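Drurngate Food Growing and Cooking Project
Progress report to the Solheim Fund
2018-09-27

Sorry this is a bit rushed, wanted it with you before the panel meets. Full accounts to follow separately.

Where we are

Beds all in. 300 metres of raised edging went down in May, later than planned because the timber merchant sent the wrong width and we had to send the lot back. Soil came from Jukuvus, good stuff, no complaints, though the lorry couldn't get up the lane and everything was barrowed from the bottom gate. Took most of a week. We'd budgeted for a day.

Crops: beans very good. Courgettes too many, as ever. Potatoes poor, the dry summer did for them and we were late with the hose. Onions fine. Carrots a write-off, fly got in under the netting. Will try a later sowing next year and better netting, have priced it up (see below).

Water is still our main headache. The 2 butts by the shed were empty for long stretches of the summer and we ended up on the mains, which you'll see in the figures. Nilell have quoted for a proper tank with a pump and guttering off the back of the hall. Quote is fair I think but it's more than we have left under that heading. Would the Fund consider moving the unspent signage money across? Happy to put it in a seperate letter if you need that.

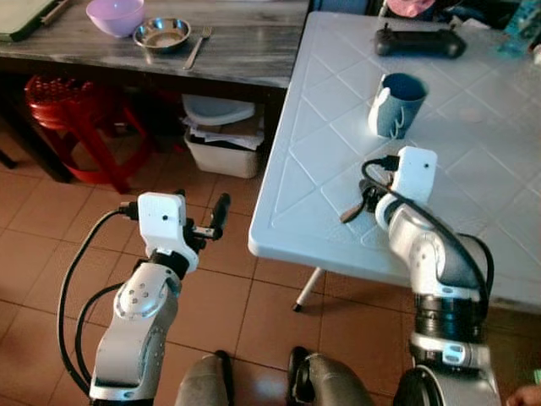
Cooking sessions got going properly once the beds started cropping. Soup, flatbreads, bean stew, a lot of chutney. People who had never grown anything came for the food and then went out to pick, which was what we'd hoped for in the bid. Indoors we have the terracotta tiles underfoot, easy enough to mop after a muddy group has been through, and white plastic tables like the one in the photo, which wipe down fast between one lot and the next. They're light though, and they shift when anyone kneads dough on them. Would like a heavier bench for the bread work. Not in this year's budget, flagging it for the next round. Knives and boards all bought, came in under.

Attendance

255 people through the sessions to the end of August, counting each person once. Target in the bid was lower so we're pleased. Weekday mornings are the busy ones. Evenings were thin, we've dropped the late slot and put the hours into a second family session in the school holidays. Older residents from the Drurngate flats came in good numbers till the hot spell, then fell off, now coming back. We should have had more shade. Second-hand gazebo on order.

Sign-up forms: we changed these halfway through. The old one was two sides long and folk were giving up on it. New one is half a page. Means the postcode data for the early months is patchy and I can't give you a clean map of where people travel from yet. Will do it for the final report.

Money

Spent to date on tools, netting and kitchen kit: £3,090. Receipts are scanned apart from one for twine and canes, which got wet and can't be read, have asked the shop for a copy. Soil and edging are under capital and go in the main accounts. Water over. Signage not touched.

What went wrong

Slugs. The padlock on the tool shed (replaced). Compost bays filled too fast with courgette leaves and went slimy, needs a third bay and more cardboard. Also underestimated how long it takes to clear up after a cooking group, have added half an hour to each booking from now on.

Next few months

Garlic and broad beans in before the frost. Green manure on the potato beds. Fix the bottom gate so it actualy shuts. Winter cooking sessions using stored onions, beans and whatever squash we get. Seed order by the new year. Tank, if you agree to the money moving, as we'd want it in before spring.

Need an answer on the signage money by the end of October if at all possible, the Nilell quote runs out then.

Project co-ordinator, Drurngate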